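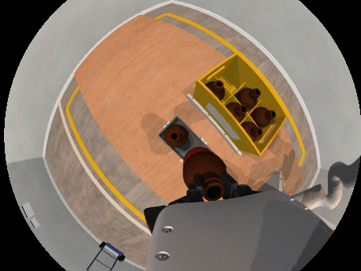 Section 4: Putting the Car into Storage

This section covers long-term indoor storage of a classic convertible or sedan with the Tetinari storage kit. Read all of it before you start. If you are only parking the car for a week or two, go to Section 3.

The kit contains the Zernach battery maintainer with two sets of leads, the Putico indoor cover, four tire cradles, a pair of vent plugs, a tailpipe plug and a roll of red warning tags. The standard cover fits cars up to 184 inches long. Longer cars need the extended cover, which is ordered separately. Measure from bumper to bumper, including bumper guards and a rear-mounted spare if the car has one.

4.1 Before the last drive

1. Fill the fuel tank to just below the filler neck. Leave a little room for the fuel to expand.

2. Add fuel stabilizer in the amount given on its label. Do this at the gas station if you can, so the drive home mixes it through the tank and the carburetor.

3. Drive until the engine is at full working temperature. A short idle in the driveway is not enough and leaves moisture in the exhaust.

4. Change the oil and filter while the oil is warm. If the car has gone over 200 miles since the last change, do not skip this step, even if the oil still looks clean.

Note: Cars with a Bezerra electric fuel pump conversion should have the pump switched off at the dash before the maintainer is connected. The pump switch is covered in the Bezerra instructions.

4.2 Cleaning

5. Wash the car, including the wheel wells and the inside edges of the bumpers. Chrome should be dried by hand. Open and close each door once and wipe the sills.

6. Leave the car in the garage for 24 hours with the windows down before you fit the cover. Water sits behind trim strips and under badges for longer than you would expect.

7. Vacuum the carpets and the seat rails. Take out floor mats and store them flat.

8. On convertibles, raise the top and latch it. A folded top that is left all winter will crease along the bows, and the rear window may crack where it bends.

Caution: Never put the cover on a damp car. The cover breathes, but it will not dry a wet finish, and trapped water will mark lacquer paint.

4.3 Setting out your supplies

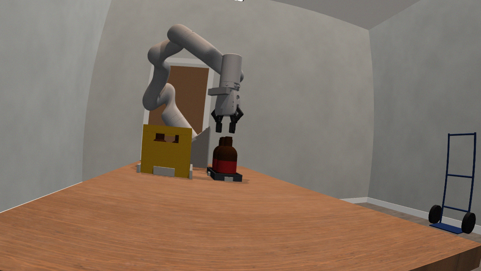

Leather and rubber care come last in the cleaning stage, after the carpets are dry. Use a conditioner made for older hides on the seats and a separate dressing on the door seals, and keep the two cloths apart. Keep the products on a bench or table well away from the car. Bottles belong in a low tray, and the bulkier items can go in a crate beside them. A drip of rubber dressing on a tray wipes off. On a leather seat it leaves a dark spot that conditioner will not lift.

9. Test each product on a hidden area, such as the underside of the seat front. Wait until the next day before you go on.

10. Apply conditioner sparingly with a soft cloth. Work one seat panel at a time and wipe off what has not soaked in.

11. Wipe the dressing onto the door, trunk and window seals. Do not put it on the pedals, the steering wheel or the running boards.

4.4 Tires and brakes

12. Raise the tire pressure to the storage figure in the table at the back of this manual. Do not go over the maximum printed on the sidewall.

13. Place a cradle in front of each tire, with the arrow pointing away from the car. Roll the car forward onto all four at the same time. A second person should watch from the side and call out when the tires are centered.

14. Put the car in gear, or in park if it has an automatic transmission. Chock both rear wheels.

15. Release the parking brake. Shoes left against the drums all winter may stick.

Caution: Cradles are for level floors only. If the garage floor slopes enough for the car to roll on its own, leave the cradles in the box and use chocks front and rear.

4.5 Connecting the maintainer

The Zernach unit works with 6-volt and 12-volt batteries. It does not detect the voltage for you. Check the battery label and set the slide switch before you plug anything in.

16. Check whether the car is negative ground or positive ground. Many older cars are positive ground, and some have been converted. Do not go by the year alone – look at which battery post is strapped to the body.

17. With the maintainer unplugged, attach the red clip to the positive post and the black clip to the negative post. This applies to both types of ground.

18. Route the lead out through the gap at the rear edge of the hood. Keep it clear of the hinge.

19. Plug in the maintainer. The amber light comes on while the battery is charging and changes to green when it is full.

20. If the light flashes red, unplug the unit and check the clips and the fuse in the lead. Replace a blown fuse only with a 7 amp fuse of the same type.

Caution: Batteries give off gas while charging. Keep the garage vented, and keep flames and space heaters away from the car.

4.6 Plugs, tags and cover

21. Push the vent plugs into the cowl vents and the tailpipe plug into the tailpipe. Use one tailpipe plug for each pipe. Extra plugs are sold singly.

22. Tie a red tag to the steering wheel for every plug you have fitted. Write the location on the tag.

23. Fold the mirrors in if they fold. Remove a tall antenna or lower it all the way.

24. Start the cover at the front bumper, with the sewn label facing up, and work toward the back. Two people can do this without dragging the hem across the paint. Pull the elastic under each bumper and fasten the center strap loosely.

Note: Hood ornaments with sharp edges need the padded cap from the spares bag. Fit the cap first and the cover over it.

4.7 Checks during storage

Look at the maintainer light once a week. Once a month, lift one corner of the cover and check for damp, mouse droppings and low tires. Do not start the engine for a few minutes to "keep it fresh." Either drive the car properly or leave it alone until spring.

For cars stored past July, replace the stabilizer dose as described in Section 6.

Section revised January 17, 2026. Technical editor: Waraporn Thaweesak.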